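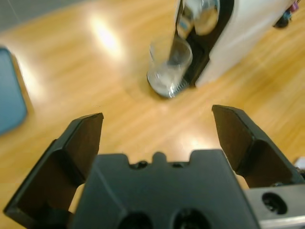
Open fingers, one glass: a gripper facing the espresso machine at our Irkville workshop.

Search this site Enter keywords Go

About Estlow

Estlow writes and tests working rules for robots that share a room with people. We work mostly with small arms and grippers used in kitchens, canteens, break rooms and teaching labs. We do not build robots and we do not sell them. Our customers are the people who already have one, or are about to get one, and need to know how to run it properly.

The company was started by Paraskevi Konstantinidis, who spent several years inspecting packing lines before that. She kept finding the same thing. The big machines behind fences had thick binders of procedure, and the small arm on the bench in the next room had a sticky note. The first Estlow rule sheet was a single page written for that kind of bench. It is still in use, with changes, and we still give it away.

What we do

Most of our work falls under three headings.

Rule sheets. A rule sheet covers one task at one station, for example picking up a glass, or loading a tray. It says who may start the task, what must be on the table and what must be off it, how fast the arm may move, and what counts as a reason to stop. We keep each one to two sides of paper. We have written 265 so far.

Station reviews. We come to your site, watch the task being run, and check it against your own procedures and whatever safety standards apply to your equipment. You get a written report with the findings in order of importance. If something needs to be fixed before the next run we tell you on the spot and don't wait for the report.

Training. We run a one-day course for operators and a longer one for the people who supervise them. Class size is limited to 7. Everyone who takes the course runs a task, stops it, and writes it up.

How we work

We test every rule on a real station before it goes out. The workshop in Irkville has ordinary tables and ordinary appliances, and the glasses and cups are the kind you would find in any kitchen. Shiny surfaces are part of that. A glossy tabletop throws back the ceiling lights, and clear glass is hard for some cameras to pick out, so our rules ask for a check under the lighting that will be used on the day.

A few points turn up in nearly all of our rule sheets:

Clear the reach area before power on. Anything that is not part of the task goes outside it – phones, folders and spare parts included.

Open the fingers fully before the approach. The operator confirms this by eye and says it out loud.

Approach a glass at the slow setting. Grip force is set for the weakest item on the station, which is usually the glass.

Hot drinks are a separate task with a separate sheet. A rule sheet for moving a glass does not cover moving a full one.

Nobody reaches under a dispensing head while the arm is enabled. Stop the arm first, then reach.

Write down every stop, including the ones that seem silly. In our own log there are 589 stops, and a good part of the changes we have made came from reading through them.

Rule sheets are reviewed once a year in July, and sooner if a customer reports a problem. When a sheet changes, everyone who holds the old copy gets the new one along with a short note of what is different. Old versions are kept on file. If you are working from a printed copy, check the version in the footer against the list on our downloads page.

What we don't do

We do not certify equipment. A rule sheet from Estlow is not a certificate and should not be shown to an inspector as one. We do not take commission from makers or dealers, and we don't recommend one brand of arm over another. We also turn down jobs where the customer wants a report that only covers the good days.

Who we work with

Stuletti, a canteen operator, was our first regular customer and has let us try out new sheets on its serving counters. Sfakianakis is a training workshop whose instructors teach the longer course with us. The rest are mainly colleges, small offices and two hotel groups. Over 2242 operators have been through the one-day course.

Visiting and contact

The workshop is open to customers by appointment. Closed shoes are required, long sleeves should be rolled up, and lanyards come off at the door. Please tell us in advance if you plan to bring your own gripper so that we can have the right mounting plate ready. For questions about a rule sheet, use the contact form and give the sheet number and version.

Page last updated 30/11/2019

Shares 41 Comments 4

benchtop_dan
We used the glass handling sheet for our student lab. Saying "fingers open" out loud felt strange for a day or so and now they all do it. Is there a sheet for paper cups?

Estlow
Yes, it is on the downloads page under Soft Containers. Use the lower grip setting and do a few dry runs first.

M. Orr
Took the operator course. Good day, a lot of paperwork. I would have liked more time on the stop log.

kitchenlead
Does the yearly review mean I have to retrain my people each time or only when the sheet changes?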